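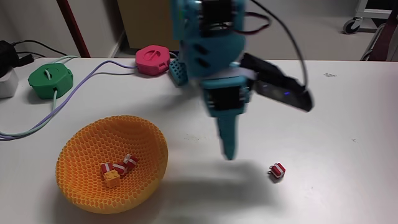
工作台一角,白色桌面,青色机械臂

说说我家车库改的那间小工作室,平屋顶,去年雨季漏得我快没脾气了。折腾下来攒了一堆土办法,好几个朋友来问,干脆写在一起,省得我每次发语音发到嗓子哑。

先讲找漏点。很多人(包括以前的我)看见天花板哪儿有水印就去屋顶上对着哪儿补,补完下一场雨照漏。水在屋面卷材底下是会跑的,顺着坡、顺着板缝,能跑出去老远才滴下来。我那块水印在门边上,真正的口子在另一头落水口旁边,隔着整个房间呢!所以别急着买补漏胶,先把水印用铅笔描一圈,旁边写上月份。下次下雨再看,圈子外面有没有新的印子。我五月描的那个圈到现在还留着,舍不得刷掉。

没下雨怎么办?用水管试。一个人在屋顶放水,一个人在屋里拿手电盯着,从最低的地方开始,一段一段往高处挪。千万别一上来就从高处浇,水一路流下来,你根本分不清是哪里进的。每一段要多等会儿,保温层喝饱了水才往下滴,急不得。我第一次试的时候浇了一小会儿就说“这段没事”,结果收完水管进屋,滴答滴答,正是那段。屋里的人记得把插座上的东西都拔了,灯附近要是见水,先去拉闸,别的都往后放。

水分仪值得买一个,便宜的插针式就够用。我那个是Wavero的,不是什么高级货,数字准不准我不敢说,但是拿来比较很好用:先在肯定干的地方戳一下当基准,再去可疑的地方戳,差得多就有问题。吊顶板、木龙骨、墙角踢脚线后面都戳戳看。石膏板戳出来的小眼儿,用牙膏似的那种小管腻子一抹就行。要注意针别碰到钉子和金属龙骨,读数会突然蹿得很高,我为这个白高兴过一回,以为找着了。

再说热像仪。这东西单买有点贵,我是跟Marichka Tymoshchuk借的,她家在Brenotdale那边,屋顶比我家大得多,自己备了一台。窍门在时间上:大晴天晒一整天,等太阳下去以后再上屋顶看。湿的保温层存热多,凉得慢,干的地方都凉下来了它还温着,屏幕上就会有一块一块偏亮的。白天看基本白看,满屋顶都是烫的。有积水、落叶堆着的地方也不作数,先扫干净。刮大风的晚上也别上去,一是不准,二是人危险。看到亮块就拿粉笔圈起来,第二天白天再上去仔细查,天黑别在屋顶上走来走去,圈完就下来。

还有,热像仪看见的是温差,它看不见水。亮的地方也可能是底下有根热水管,或者那儿以前修过、材料不一样。我圈了2处,有1处戳开一点发现是旧补丁叠得厚,干干的。所以水分仪还得配着用。

接着是补。小裂口、小鼓包,自己来没问题。

鼓包如果踩上去是软的、有水声,别直接盖,十字划开,把水挤出来,敞着晾透,再粘回去打补丁。补丁四角剪圆,方角最容易翘,这一招是Lanying Ding教我的,她做了半辈子防水,说话很冲,但句句有用。

粘之前那块地方要刷干净,我用旧洗碗刷加一点洗洁精,冲净晾干,最后拿布蘸酒精擦一遍。偷懒不擦的那块,果然没过多久就起边了……

胶别用厨房卫生间那种普通玻璃胶,太阳晒晒就裂,而且以后再想粘别的材料都粘不上,铲起来想哭。先搞清楚自己屋顶是什么卷材,再去问店里配哪种。我在Demchenko买的,店员让我剪一小块边角料带过去,比拍照片管用。

落水口是重点里的重点。平屋顶多半坏在这里。我现在每次大风过后都上去掏一把叶子,戴那种长的橡胶手套。罩子丢了就赶紧配一个,先用粗铁丝网窝成个球塞上顶一阵也行,别塞太紧。掏完倒一桶水,看着它打着旋儿下去,特别解压!

要是怎么都找不到,或者一戳一大片都是湿的,就请人吧。我请人来看那回,报价1427,包括出一张屋顶平面图,把湿的范围标在上面。当时觉得贵,后来想想,没有那张图我很可能就把整个屋顶掀了重做。请人之前记得问清楚:用什么办法测,会不会开小口取样确认,开的口子谁来补,报告里有没有带位置的图。说“我看一眼就知道”的,谢谢再见。

那张图我塑封了,挂在车库门后面,每修一处就用油性笔写上去。照片也拍,拍的时候旁边放把卷尺,再带上一个固定的东西,像烟囱或者墙角,不然过半年翻出来,满屏灰乎乎一片,自己都认不出是哪儿。手机里专门建个相册,别跟猫的照片混一起(我混过)。

工作室里面也顺便提两句。漏过水的屋子潮气散得慢,柜子离墙留一拳宽,工具别贴着外墙挂。纸箱全换成带盖塑料箱,底下垫两根木条。除湿机的水桶要常倒,或者直接接根管子到地漏,我懒,接了管子。电线插排一律挂高,不要放地上。

Bohdana Chornovol上次问我刷反光涂料能不能顺便把漏治了。不能哦,底下湿着就刷,等于把水闷在里面,先查干净再说刷不刷。至于刷哪种,我还没试完,手上这桶Mondesov的刷了半边屋顶,等过完这个夏天再来更新。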